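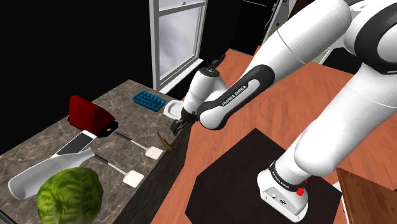 Kitchen counters

A kitchen counter (countertop if you're buying one, worktop if you're British) is the flat surface where most of the cooking gets done before anything reaches the stove. I've written up a lot of household stuff for this site and this is still my favorite entry - everybody has an opinion on it!

Height

My old place in Wenholm had counters so low I chopped onions with a bent back for 3 years. Taller cooks want more height, bakers often want less, and a lot of rentals split the difference and please neither.

Stone and its lookalikes

Marble stays cool, so pastry people love it, but lemon juice and vinegar will etch it (ask me how I know). Granite puts up with more. Laminate can be printed to look like either one, and I have nothing against it. When I priced a short run of marble in Trarau the quote was 1,382, against 399 for laminate, and I went home with the laminate.

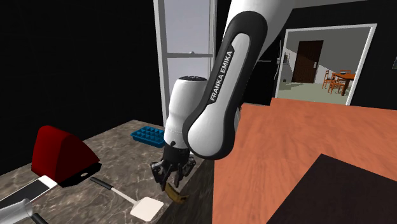
By Jihad Boutros
20 December 2021

Care

Warm water, a drop of dish soap, a soft cloth. Natural stone may need sealing now and then - drip a little water on it, and if the spot darkens, get the sealer out.

See also: Backsplash, Butcher block, Kitchen sink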